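Lab notebook, December
Equipment planning, next round of hand-held grippers

Started this around 9:30 with a big coffee and the quote from Astell open in the other window. Mieke Jansen wants a number from me before the ordering window shuts, and I keep giving her paragraphs instead, so today is the day I do the sums. Took the notebook up to the mezzanine table for a while to see what the current sets are like to live with. Grippers over the tabletop, lamp and small stuff at the back:
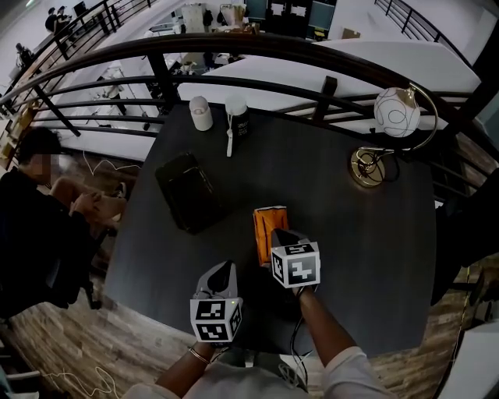
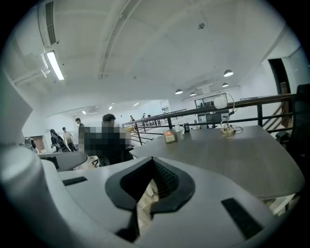

1. What we want to buy

Two more pairs of hand-held grippers, same pattern as the ones we have. I was tempted by the newer Zonness model (lighter, nicer trigger, very pretty brochure!) but it takes a different finger mount and then we're keeping two kinds of spares forever. Mieke said the same thing in fewer words. So, same pattern, two pairs, done.

Astell's price is 555 per gripper, fingers included, marker cubes not included. Four grippers is 2,220. I asked if there's a break at four and they said the break starts at ten. Fine.

2. Finger pads

These are what we go through fastest and what I forgot to budget for last time. Bartoš sells replacement pads in packs, 45 a pack, and I'd like to have five packs on the shelf so we stop begging one another for the last good one. That's 225. They also have a softer compound for the same money. I want one of the five packs to be the soft kind, just to try on slippery packets and foil things. Remember to write that on the order, they send the standard one if you leave the box blank.

3. Marker cubes

Could print these ourselves. We did for the first sets and they came out okay, but it ate two afternoons and the label sheet went on crooked the first time (mine, yes). Skorkimier will do a set of cubes with the patterns already on, 233 for the whole set including two spares. My vote is to pay. Mieke is on the fence because the printer is sitting right there and she has a point, but so is my to-do list.

If we do buy them, check that the pattern numbers don't repeat any we already use. ASK BEFORE ORDERING, not after.

4. Cables and the boring drawer

Longer cables, definitely. A cable hanging off a gripper toward the floor is okay while you stand in one spot at the table, and then you want to walk two steps and it isn't. Looking at the 3 meter ones plus a few strain reliefs and some hook-and-loop ties. I've put down 120 and I think that's generous.

Also in this line: a hard case for each pair. Right now they travel in a tote bag with a sweater around them. Cases are 80 each, so 160 for two.

5. Things to practice on

Tiny line but I want it written down. We keep using whatever is lying around, small packets, jars with lids, cups, and then somebody wants their jar back. I'd like a box of our own objects, same ones every time, so that a session in spring can be compared with one from now. 60 should fill a decent box from the supermarket.

6. Adding up

Grippers 2,220
Pads 225
Marker cubes 233
Cables etc. 120
Cases 160
Practice box 60
Total 3,018

Hmm. Mieke's ceiling was 3,000, and she has already told me the extra 1,000 from last quarter is spoken for, so no use making eyes at it. Dropping one pack of pads gets us to 2,973. I'd sooner drop that than a case. Shipping from Astell is free over 2,000, the other two I still need to find out, and there's only 27 left for both, so this could get tight. Plan B is printing the cubes after all and grumbling.

7. To do

- Email Skorkimier about shipping and pattern numbers
- Get Bartoš to confirm the soft pads fit our finger mount
- Ask Astell how long they hold the price (the quote doesn't say, I read it twice)
- Measure the shelf before ordering cases, the deep one is full of monitor boxes
- Send Mieke the total, one line, no paragraphs

4:15 pm, added later: Bartoš wrote back already, soft pads fit. Their shipping is 12. So 15 left for Skorkimier, waiting to hear.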